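3.2 Care of the hand-held gripper

All recordings in this study were made with one hand-held gripper, which we call Golelen after the workshop where it was put together. It has two fingers, each faced with a flat black pad, and a camera that looks out between them.
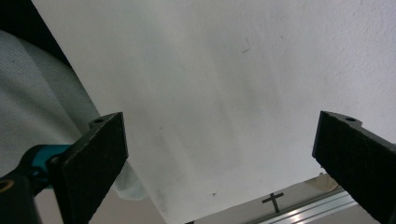
The pads wear faster than any other part. Their dark facing picks up dust and lint from cloth and paper, and once it is clogged a thin sheet tends to slide out as the fingers close. We brushed both pads after every 80 grasps and replaced them after 400, always as a pair. Changing only one left the two sides gripping unevenly, and the sheet turned in the fingers as it was lifted.

Each pad has a small tab with a round mounting hole at its top corner. We used these holes as reference points when fitting a new pair: with the fingers fully open, the distance between the two holes should be 66 mm. If it was not, the joint on the worse side was loosened, moved and tightened again. The same check was made at the start of each session and took a few minutes.

The blue-green plastic part that wraps around the finger joint gave more trouble. In May one of these cracked along the inner curve, and the left finger began to close late. The fault was small enough to miss by eye — it showed up first in the recorded finger positions, as a lag at the start of each grasp. Hafiz Hutapea fitted a spare and reprinted the part with a thicker wall. We threw away the 13 recordings made between the last good check and the repair.

Joints were cleaned with a dry cloth and given one drop of Follex light oil every Thursday. Too much oil crept on to the pads and marked the paper, so any excess was wiped off and the fingers were opened and closed on scrap sheet before recording began again. The camera was not taken off for any of this work. When it had to be removed for other reasons, the calibration in Section 3.1 was repeated in full.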